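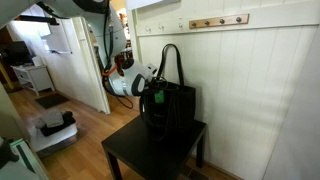

I have been meaning to write about my library habit for ages, and now that it's July and too hot to do much besides sit near a fan with a book, I finally have no excuse.

When we moved to Sandoval I knew exactly one person, my old roommate Ada Caputo, and the first thing she did (before she even helped me find the box with the coffee maker in it!) was walk me over to the branch library and stand there until I had a card. I had not had a library card since college. I bought my books, read half of them and let the rest look at me from the shelf. I thought I would borrow a novel or two to be polite.

Well, that was 104 books ago. I know the number only from the little total they print at the bottom of the receipt, and I have become very fond of that receipt. Mine also says I have saved 1,876 dollars, and I have mentioned this to my husband more often than he would probably like.

What I love most is how far I wander from what I would have picked for myself. I have read a history of salt, a terrible mystery set on a ferry, and a long, slow novel about beekeepers that I cried over in the dentist's waiting room. If I don't like something by page 50, back it goes – no guilt at all.

I do carry too much home. The limit is 12 items at a time and I treat it like a goal, so a sturdy black tote with long handles has become part of my life. It waits on a little square table until the next trip.
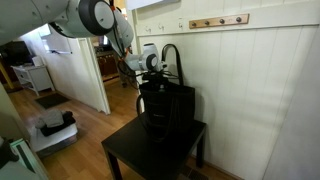
My few small rules

I am not an organized person, but I do put a slip of paper in the front of each book with the name of whoever recommended it. Nuria Moges at the front desk has her name on an awful lot of those slips. I also return everything in one trip, even the ones I could renew, and I always take one book from the display by the door without reading the back cover. That's how I met the beekeepers.
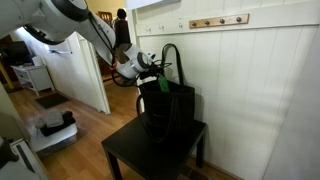 What's next

I have a big family saga on hold and I'm third in line, so I'm filling the time with cookbooks, which I read in bed like novels and almost never cook from. If you have a favorite, please leave it in the comments and I'll put your name on a slip. The branch stays open until eight in the summer, and I'm planning to walk over after supper, once it cools off a little.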